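작업화, 비싼 게 답이라는 말에 대하여

2021년 2월 26일

결론부터 쓴다. 비싼 작업화 한 켤레가 싼 거 세 켤레보다 낫다는 말, 반만 맞다. 나도 십 년 가까이 그 말 믿고 살았다. 매장 가면 다 그 얘기고 카탈로그 펴도 그 얘기. 근데 신어 본 사람들 발은 다 다르다.

작년 6월에 Plimard 한 켤레 샀다. 밑창 교체 된다고 해서. 그게 제일 컸다. 가죽 좋고 박음질 촘촘하고, 첫날부터 뒤꿈치 까짐. 다들 길들이면 된다고 했다. 길들이는 데 얼마나? 물어보면 사람마다 말이 다르다. 나는 50일쯤 걸렸다. 50일 동안 현장에서 절뚝거린 값은 가격표에 안 적혀 있다.

그리고 밑창 교체. 이게 진짜 할 말이 많은데. 맡기면 바로 되는 줄 알았다. 접수처에 전화했더니 앞에 141켤레가 밀려 있단다. 141. 그럼 그동안 뭐 신고 일하나. 결국 한 켤레 더 사야 된다. 평생 신는 신발을 사려면 그 신발 없는 동안 신을 신발이 또 필요하다는 얘기. 나는 그때 Unen 중고를 하나 구했고 지금은 솔직히 그걸 더 자주 신는다.

싼 신발 편드는 글 아니다. 싼 건 싼 티가 난다. 접착식 밑창은 여름 아스팔트 위에서 며칠이면 앞코가 벌어지고, 본드로 붙여도 또 벌어진다. 방수라고 써 놓고 이슬에도 젖는 것들도 많고. 그런 거 계속 사는 건 돈도 돈인데 발이 먼저 망가진다. 내 말은 가격표 말고 다른 걸 보라는 거다.

뭘 보냐면, 발볼. 우리나라 사람들 발볼 넓은 편인데 수입 작업화는 길이만 맞추고 들여오는 데가 많다. 같은 270인데 볼이 두 종류 세 종류 있는 브랜드가 있고 하나뿐인 브랜드가 있다. Evangelista는 볼 종류가 여럿이다. 가죽은 Plimard보다 얇다. 그래도 하루 10시간 서 있으면 얇은 가죽에 맞는 볼이 이긴다. 나는 그렇게 생각한다. 다르게 생각하는 분들 있는 거 안다.

앞코 보호대도 마찬가지. 철제가 무조건 좋다는 분들, 겨울에 새벽 현장 서 보셨는지. 발가락이 얼음이다. 합성 소재면 좀 낫다. 대신 앞코가 뭉툭해져서 사다리 탈 때 걸리적거림. 하는 일 따라 고르는 거지 등급표 보고 고르는 게 아닌데 요즘 후기들은 죄다 등급표다. 별 다섯개. 뭐가 다섯개인지는 안 써있고.

전에 영국에서 신발 수선하는 Mabli Samuel이라는 분 글을 번역기 돌려서 읽은 적 있다. 맡기러 오는 신발 태반이 밑창이 아니라 안쪽 뒤꿈치부터 무너져 있다고. 손으로 눌러 보면 안단다. 그 뒤로 나는 매장 가면 밑창 안 보고 안쪽부터 눌러 본다. 직원이 이상하게 쳐다봄. 상관없다.

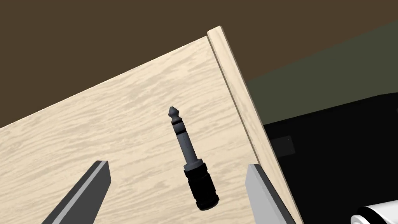
그리고 관리. 비싼 거 사 놓고 관리 안 하면 싼 거랑 똑같이 죽는다. 젖은 채로 난로 옆에 두는 분들 아직도 있던데 제발. 가죽 갈라진다. 신문지 구겨 넣고 그늘에 하룻밤, 다음날도 축축하면 하루 더. 그래서라도 2켤레를 번갈아 신어야 된다. Soltar 왁스 쓰는데 냄새가 독하다. 효과는 좋음. 색이 좀 진해지니까 밝은 가죽이면 안 보이는 데 먼저 발라 볼것.

그러니까 한 켤레에 몰아서 쓸 돈이 있으면 중간 가격으로 두 켤레 사서 돌려 신자는 게 내 의견이다. 매장에서는 이렇게 말 안 한다. 한 켤레로 평생 간다고 하지. 평생 가는 신발 신는 사람 나는 아직 못 만나봤다. 밑창 두 번 갈고 가죽 터져서 버린 사람은 여럿 봤고.

반론 있으면 댓글로. 단 모델명이랑 몇 달 신었는지는 꼭 좀 적어 주세요. 그거 없이 좋아요 최고에요만 있으면 도움이 안 되요. 다음에는 깔창 얘기 쓸 예정.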